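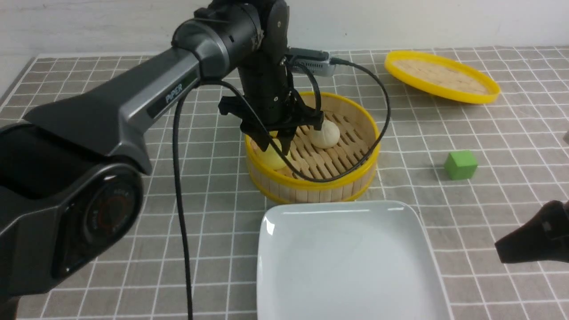

Gripper won't let go after a stall, now 4 times. Anyone else?

Started by prultstead_bench
Bun transfer, steamer to plate, two arms. On the bad cycles the jaws close, current spikes, the driver stalls and the open command gets ignored until I cut power. Log says fault 574 each time. Hollby support told me to "reduce payload". It's a bun.

gridlock9
What's your close force? If you left it at the default I'm not surprised.

prultstead_bench
Dropped it by half in February. Same fault. We've done 1,698 cycles, so it isn't constant, but I don't trust it near anyone's fingers.

matsuda_fan
One bad driver board. Swap it and move on. Ours has run for months with no trouble.

gridlock9
Months of what, though? Waving at foam blocks? Soft food is a different job. The jaw keeps closing because it never sees a hard stop. 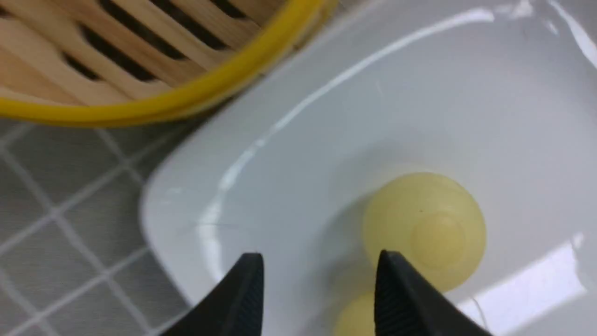

Replies, page 2

slowfeed
I'd look at the cable before the board. A loop hanging off the wrist can snag on a steamer rim and tug the connector. Does it ever fault over the plate?

prultstead_bench
Once, with two yellow ones down on the plate already. The other three were over the basket. Not enough to blame the cable.

matsuda_fan
Three out of four sounds like enough to me.

slowfeed
It's enough to tape the cable down and run it again. I wouldn't call it proof.

gridlock9
And put the e-stop where you can reach it. A gripper that ignores "open" is a safety problem whatever the cause. The Grundska firmware notes claim this was fixed. I'll believe that when I see a log.

prultstead_bench
Cable is taped. 528 cycles since, no fault. I had nearly that many clean ones before the first stall, so I'm leaving the thread open.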